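Notes wk 3 – bins, totes, picking stations (Purnside site)

Handout goes with the Leite reading, pages 2 and 3 only. Skip the Gustach appendix.

Why a divided bin? Two stock lines, one footprint. Small slow movers in the narrow back part, bulk in front. Front gets most of the traffic, so look there first when inspecting.

Wear – what to write down. Where it is, how wide, coating only or into the metal. "Scuffed" alone is not enough on the sheet. Low on the divider is the usual spot, parts get pushed up against it. Upper half often stays clean for a long time.

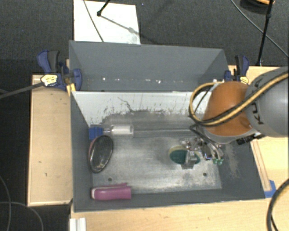 Floor wear is different from wall wear. Cloudy patches = rubbing. Single dark lines = one hard knock, record seperately. Check the front edge and any holes for burrs, gloves on.

Rule at Karkport: recoat the divider every 900 cycles, or sooner if bare patches are wider than 60 mm. Purnside has no fixed number – ask the shift lead and write down waht they say.

For next time: fill in one wear sheet for any bin at your station, both compartments. Hand in by 9/5/21. Sketch is fine, label front and back.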